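Every spring I hear from neighbors who are thinking about a patio, and every spring I give them the same advice, which they smile at and then ignore. Build it smaller than you want to! I know how that sounds coming from a woman who talked her husband into 600 square feet of pavers the year we moved to Bruva Lane, but I have swept those pavers for 11 summers now, and I believe I've earned an opinion.

We had it all drawn up on graph paper, with a spot for a grill and a spot for a long table and a spot for the fire bowl (which we've lit maybe a handful of times, and once was for a birthday). What we got was a big hot square that the dog won't cross in July. The chairs drift around out there like boats. People come over, and where do they sit? On the back steps, shoulder to shoulder, in the shade, because that's where it feels nice.

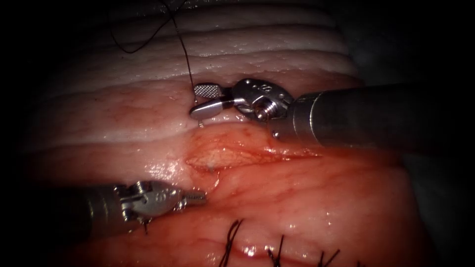 *Two surgical instruments at work, one holding a suture needle.*

My friend Krisztina Vass did it the other way. Her patio is brick, tucked up under the old pear tree behind the kitchen, and you couldn't fit a sectional on it if you tried. She has two chairs, a bench and a little iron table, and I have never once sat down there and wanted to get up again. There are beds on three sides, so you have mint by your elbow and the bees going about their business. She says she only built it that size to save money, and I tell her she should take the credit anyway.

Now, I do understand the pull of the big one. You picture the graduation party, or the whole family in from out of town.

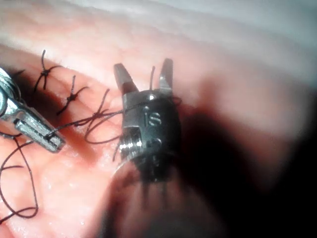

But those days come along once or twice a year, and people are perfectly happy to stand on grass with a paper plate. The rest of the time it's you and your coffee, and you want something at your back, a hedge or a wall or even a couple of good-sized pots. You want to be close to the door too, so it's no trouble to go in for a sweater.

Last fall we finally pulled up the far end and put in a bed of asters and switchgrass. Sándor Medve from down the street helped us haul the pavers away, and he used them for a path to his shed, so they went to a good home. I wish I'd taken out another row while we had the wheelbarrow going, and I may yet, if my knees agree to it in April.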